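Review: Gilta hand-held gripper, two-finger version

I bought two Gilta grippers in May to collect demonstrations for a small manipulation project, and I've put enough hours on them now to say something useful. The project is tidying: pick up loose items from a table and put them where they belong. We needed 2000 good examples from ordinary homes. With the one arm we have in the lab, that would have taken most of a year, so hand-held collection was the only practical way to do it.

The gripper arrives assembled apart from the fingers, which go on with four screws. Setup took me 20 minutes, most of it spent finding a driver small enough. The fingers are yellow and the rest is black, and that contrast helps later when you are checking fingertip position in the recordings. Each finger has an oval hole near the top. The fingers flex slightly when they close, and they close evenly. After several months neither pair has torn, though one has a shallow nick near the tip.

Pick-up of soft and crumpled things is where the Gilta does best. Paper, cloth and thin packaging all come up on the first try once the operator has learned to approach low and close slowly. Coins and flat cards are another matter. The tips are too thick to get under them, and I ended up dropping flat items from our task list.
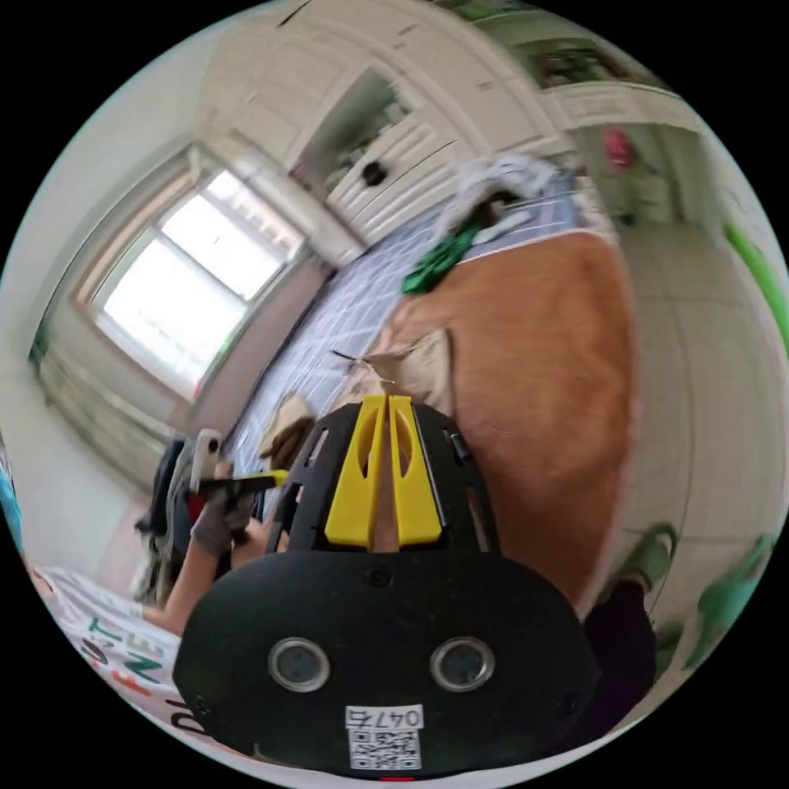 Unit 047 over crumpled paper or cardboard on a round wooden table.

The view is very wide, and for home collection I count that in its favor. You get the table, the floor and most of the room, so the tracking has plenty to hold on to even when the hand is close to the work. The cost is that straight edges bend hard toward the rim, and small objects away from the center take up very little of the picture. If your model needs to read labels or sort screws, look for something with a narrower lens.

Bright windows are a weak point. Facing one, the exposure settles well enough indoors but the outside washes out completely. That hasn't hurt us on tabletop work. What did hurt was walking from a dim hallway into a sunny room while recording. Tracking dropped in a fair share of those runs and we had to discard them. Now we start each recording in the room where the task happens.

Weight is acceptable for an hour. After that, my wrist notices. Dong-geon Jang, who did more of the collecting than I did, switched hands between sets and had no complaints, but he also took longer breaks than I would have — and his discard rate was lower than mine. I would plan on short sessions.

The software is the part I like least. Export works, but it treats every recording as one example, and if you do three pick-ups in a row you have to split them by hand. I wrote a script for this. Gilta should have shipped one. File names are built from the time alone, so two units running together can produce the same name. Put each unit's files in its own folder from the first day.

As for the results, we trained once at 1000 examples and again at the full 2000. The second policy was clearly better on cloth and only a little better on paper. The examples that helped most came from cluttered rooms. We threw out 185 recordings along the way, for lost tracking or for fumbled grasps that didn't suit the task.

I also tried the Koltix for a week. It is lighter and its software is better, but the fingers are stiff and it slipped on fabric often enough that I sent it back.

I would buy the Gilta again for soft household items. For flat or very small parts I would not.

Rating: 4 out of 5

Related reviews
Koltix hand-held gripper: one week of use
Brikdale storage case for collection kits
Hong replacement finger pads, soft and firm
Splitting long recordings into single examples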